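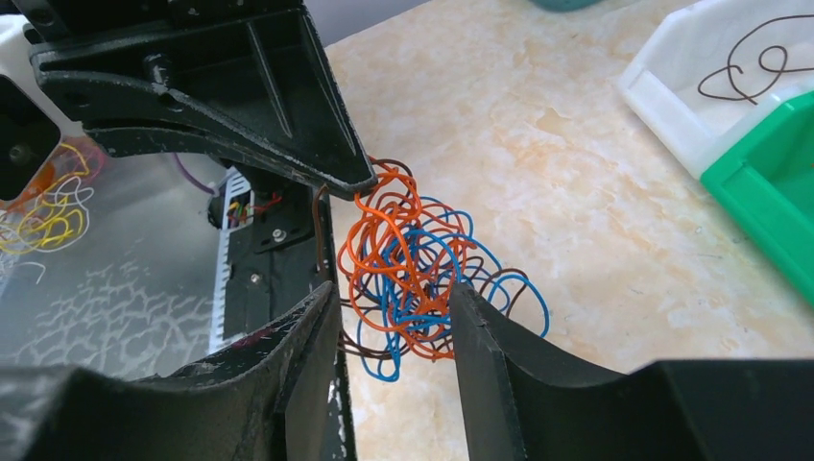
A knot, for a mathematician, is a closed loop of string in space. We take a piece of string, we tie it in any way we like, and then we glue the two ends together so that nothing can escape. In daily life we use the word more freely. A tangle of thin orange, blue and brown wires has many loops passing over and under each other, but as long as a wire has free ends it can in principle be pulled out, with patience, and so for us it is not knotted at all. Please keep this difference in mind during the whole unit, because the homework depends on it.

MATH 198, Unit 6: Knots and links
Notes prepared by Wian Mofokeng
Version of 7/8/19

1. Diagrams

We draw a knot on paper as a curve which crosses itself. At each crossing we leave a small gap in the strand that goes under. Never more than two strands may meet at one point. If your drawing has three, move one of them a little to the side.

The same knot has many diagrams. The simple circle, which we call the unknot, can be drawn with 10 crossings or with none. The crossing number of a knot is the smallest number of crossings among all its diagrams. For the unknot it is zero. No knot has crossing number one or two (try it!), and the trefoil has three.

2. The three moves

Reidemeister showed that two diagrams belong to the same knot exactly when we can go from one to the other by bending the curve and by these moves:

Move I: put in or take out a single twist.
Move II: slide one strand completely over its neighbour, or back again.
Move III: slide a strand past a crossing of two other strands.

Students often ask me how many moves they will need. There is no comfortable answer. Sometimes the diagram must first get more crossings before it can get fewer, and this is a surprise for most people.

3. Three colours

Colour each arc of the diagram with one of three colours. An arc runs from one gap to the next gap. The rules are:

(a) at each crossing, the three arcs have all the same colour or all different colours;
(b) at least two colours are used.

If this is possible, the knot is called tricolourable. The property does not change under the three moves. The trefoil is tricolourable and the unknot is not, therefore they are different knots. Soledad Pereyra's solution for Move III is on the course page and it is neater than mine.

Homework

Read page 139 of the reader. Show that the figure-eight knot is not tricolourable. Then draw a link of two closed curves and explain whether they can be separated. Hand in your work to Johannes Makhubela in the Moodley Building. Coloured pencils are welcome, but please label the arcs also.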